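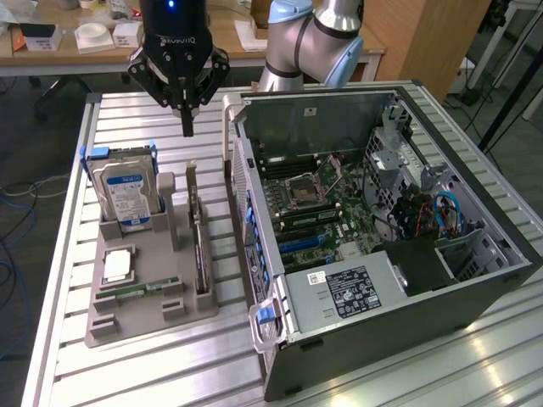

第四章　处理器、内存与硬盘的装入

本章说明塔式机箱主机的三类部件如何装入：处理器、内存条、三点五英寸硬盘。开始之前，应已完成第三章的拆盖与清灰。电源、散热器和扩展卡的安装见第五章和第六章。

4.1　准备工作

1. 关闭主机，拔下电源线，再按住前面板的开机键五秒，放掉主板上的余电。
2. 把机箱侧放在工作台上，敞开的一面朝上。台面为条形槽铝型材时，机箱应放平，四角都压在型材上，不要让箱体边缘卡进槽里。
3. 将提手收好，避免操作时袖口被钩住。
4. 戴上防静电腕带，夹子夹在机箱内未喷漆的金属处。
5. 把零件托盘放在机箱左侧，与机箱之间留出一只手的宽度。

注意：工作台上不要放饮料、纸屑和散落的螺丝。螺丝掉进型材槽里很难取出，用磁性螺丝盒收纳。

4.2　零件托盘的摆放

随套件提供的是Woltport灰色托盘。托盘上每一种部件都有固定的位置，装机前先把部件全部摆好，核对一遍再动手。

硬盘：竖直插入后排的槽内，标签一面朝外，蓝色导轨的卡耳朝上。
处理器：平放在方形凹位里，金属盖或白色顶盖朝上，触点一面朝下。
内存条：横放在长槽内，也可以竖立在窄槽支架上。两种放法都可以，同一批主机请用同一种。
其余空位：留给螺丝盒、导热硅脂和清洁布，不要把硬盘平放在上面。

托盘的立柱只起定位作用，不能当把手。搬动托盘时双手托住底部两侧。

注意：托盘为塑料件，不防静电。部件从防静电袋中取出后应尽快装入，当天不装的部件放回袋中。

4.3　装处理器

1. 找到主板上的处理器插座，将旁边的金属压杆向外轻推，脱开卡扣，然后完全抬起。
2. 检查插座内有无灰尘或异物。有灰尘时用气吹清理，不要用嘴吹，也不要用棉签擦。
3. 用拇指和食指捏住处理器两侧边缘，从凹位中垂直取出。
4. 对准处理器一角的三角标记与插座上的标记，水平放下。处理器应靠自重落到位，不需要按压。
5. 确认四边平齐后，放下压杆，扣回卡扣。

注意：压杆放下时有一定阻力，属于正常现象。如果阻力明显过大，抬起压杆，取出处理器，重新核对方向。方向放错时强行压下会损坏插座，此类损坏不在保修范围内。

注意：处理器装好后再涂导热硅脂。硅脂沾到触点上时，停止安装，按附录二的方法清洁。

4.4　装内存条

1. 将内存插槽两端的卡扣向外扳开。只有一端带活动卡扣的型号，扳开这一端即可。
2. 从托盘上取内存条时，捏住两端，手指不要碰到金手指。
3. 对准缺口。内存条缺口不在正中，方向反了插不进去。
4. 两只拇指分别放在内存条上沿的两端，同时向下用力，直到卡扣自行弹回。
5. 安装两条时，按主板上印的编号选择插槽，编号次序以主板说明书为准。 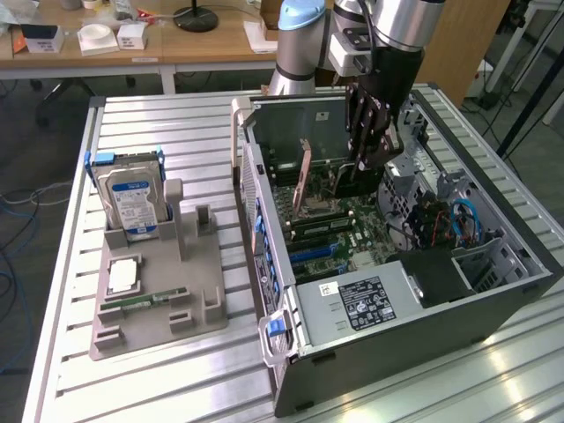
Dikport维修中心，十月

本节以下内容为本次修订新增，适用于编号尾数为153和315的两种套件。旧版手册的用户可以单独打印本节，夹在第四章之后。

4.5　内存装入后的检查

1. 从侧面平视插槽，内存条上沿应与插槽平行。一头高一头低，说明较高的一头没有插到底。
2. 看两端卡扣是否贴紧内存条侧面的缺口。
3. 用手指轻轻向上提内存条，不应松动。
4. 检查扩展插槽一侧，确认没有线缆压在内存条或扩展插槽上。

如果机箱内有向上翘起的金属支架，检查时注意不要用手背去碰，边缘可能较锋利。支架的固定方法见第五章，本章操作期间不要扳动它。

4.6　装硬盘

硬盘两侧带有蓝色塑料导轨，装入托架时不需要螺丝。

1. 在装硬盘之前，先看导轨是否牢固。导轨松脱时，把定位销重新按进硬盘侧面的螺丝孔。
2. 握住硬盘两侧，从托盘后排垂直提出。提出时不要左右摇动，以免刮伤标签。
3. 将硬盘接口一端朝向机箱内留有数据线的方向。
4. 让导轨对准托架两侧的滑槽，平推到底，听到卡扣声为止。
5. 接数据线，再接电源线。两种插头都有防反结构，插不进去时翻转后再试。

需要拆下硬盘时，先拔线，再同时捏住两侧卡耳，向外抽出。只捏一侧会使硬盘歪斜，卡在滑槽里。

注意：硬盘怕磕碰。放到台面上时要轻，不要让硬盘立在铝型材上，型材表面不平，容易翻倒。暂时不装的硬盘一律插回托盘后排。

4.7　收尾

1. 对照部件清单，确认托盘上应装入的部件均已取走。有备件的，备件留在托盘原位，并在清单上注明“备件”。
2. 清点螺丝和工具，检查机箱内部，尤其是主板下方和扩展插槽之间。
3. 检查机箱后部的蓝色扩展槽卡扣，全部应处于扣合状态。没有装卡的位置应装有挡片。
4. 取下防静电腕带。
5. 继续第五章的安装。当天不继续的，用防尘布盖住机箱，不要把侧盖临时搭在上面。

4.8　常见问题

通电后没有显示，蜂鸣器连续短鸣
多数是内存条接触不良。断电后取下内存条，用橡皮轻擦金手指，清掉碎屑，重新插入。仍然鸣叫时，只留一条，逐个插槽试。

只识别到一条内存
检查另一条的卡扣是否扣紧。卡扣正常的，将两条互换位置，判断是内存条还是插槽的问题。

硬盘不识别
先检查数据线两端，再检查电源线。换一个接口仍不识别的，把硬盘标签上的型号和序列号抄下来，随维修单一起寄回。

压杆扣不上
不要加力。抬起压杆，重新放置处理器。卡扣变形的，更换插座固定件，订货号见附录一。

托盘凹位太紧，处理器取不出来
新托盘的凹位边缘有时留有毛刺。用九号细砂条（套件内附）沿边缘轻磨几下，擦净粉末后再用。打磨前先把其他部件移开。

4.9　维护周期

托盘每装机大约2000次后更换一次。立柱或窄槽支架出现裂纹的，立即停用。工作台型材槽每周用吸尘器清理，槽内不要上油。腕带每天开工前用测试仪测量，不合格的剪断后报废，不要放回抽屉。

备件及本手册的电子版由Lorkik配件部提供。

编写：Grigaitė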